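Perception and Planning Working Group
Minutes, March meeting, 2:00 p.m.

Present: Marloes Cuypers (chair), Denon software team, Brosinholm integration team, one guest from Bumley
Apologies: none received

1. Minutes of the last meeting
Accepted with one change. "Grasp detection works" now reads "grasp detection ran without crashing."

2. Width estimate
Denon presented the new module that works out finger opening from the wrist view. They reported results on 221 held-out clips and called the error small. Marloes asked how many of those clips came from tables that were also in the training set. Denon did not have the number. The chair asked that nobody quote the result outside this group until they do.
Brosinholm said their own check on darker tabletops looked worse and that they had raised this before. Denon thinks it is a lighting issue. Not settled.

3. Miranda planner
Version 27 is on the test bench. The demo plan looked fine on screen. Marloes pointed out that the demo plan always looks fine on screen. Of 1371 logged plans, the team has gone through 100 by hand, and the 100 were picked by the person who wrote the planner. Agreed that somebody else picks the next batch.
Bumley asked if Miranda can tell "nothing between the fingers" from "object not seen." Answer: it gives both the same score at present. Long discussion. Denon would like to fix it with a threshold. The chair does not believe in the threshold and said so, but will look at numbers if they come with the raw clips.

4. Labeling tool
Still drops the last label when two windows are open. Third meeting with this item. Brosinholm will stop using the two-window layout for now, under protest.
The request for automatic labels was turned down. We would be grading the model on its own homework.

5. Any other business
Bumley offered to host the next meeting. Accepted, if the projector is fixed.

Actions
Denon: list of training tables against test tables.
Denon: separate scores for empty grasp and missed object.
Brosinholm: send the dark tabletop clips, all of them.
Marloes: choose who picks the next Miranda batch.

Meeting closed 3:40 p.m.
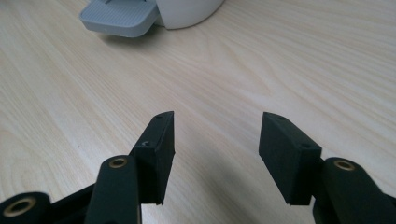 Item 3: open fingers over a pale wood tabletop, nothing held.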